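Thread on the white table, which has finally got a system, and I am ridiculously pleased with it

June 23, 2021

1/ If you've been following since January you'll know this table does everything. Typing, lunch, fruit, post, folding. All on the one surface, all at once. I love it and I can never find a pen.

2/ So today I'm sorting it properly! Rule one, borrowed from a lovely old household column in the Kurnside newsletter: don't clear the table first. Sort it with everything still on it, so you can see what really lives there and what's only visiting.

3/ Fruit first, because fruit rolls. I started with the kiwi, which had wandered right out into the open, well away from anything else that might be eaten with it.

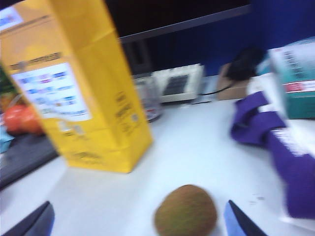
4/ My feeling about kiwis is that they want to be where you'll see them. Put them in a bowl with bigger fruit and they sink to the bottom and you meet them again a fortnight later. Mine are getting their own saucer. A small one! With a teaspoon on it, so there's no excuse.

5/ Next, tall things. Tall things go at the back, everyone agrees on this, and then you spend your life reaching over the short things and knocking them for six. I've gone the other way. The big yellow packet stays within arm's reach and stands up straight on its own base, no leaning on its neighbours.

6/ I do like a yellow packet, mind. If you've got to look at groceries while you work they may as well be cheerful. I'd have a whole row of them.

7/ Cloth. The purple one gets folded and goes over the back of the chair. I fold in half, half again, then in 3 the long way, which makes a nice fat strip that doesn't slither off. (Someone is going to tell me to roll it. I have tried rolling it. It unrolls.)

8/ Now the keyboard end, and I've been putting this off. Food and keys are far too friendly at my table. I've had crumbs under the space bar that I'd swear were older than the computer.
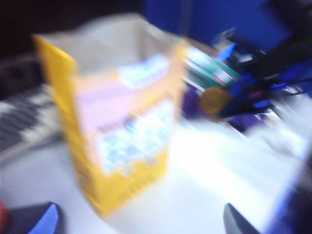
3 min read

9/ New law: a hand's width of bare white table between anything yellow and anything with keys. I'm calling it the Marchetti gap after the café where I used to work, where you could lose your job for putting a pastry down next to the till.

10/ Flat things can stack, as long as the stack only has things in it I'm going to open this month. The rest are going to the Relmont book swap. I took a bagful last time and came home with a bigger bagful, so I'm leaving the bag there.

11/ Whole job took me 70 minutes including tea, and including a long stop to read an article about pears.

12/ Still to do: somewhere for the post, and a lamp with a clip. If anyone has the Mirkach clip-on one, does it mark the table edge? Please say before I order!

13/ Right, off to eat that kiwi. Skin on, before you ask. Give it a good rub under the tap first.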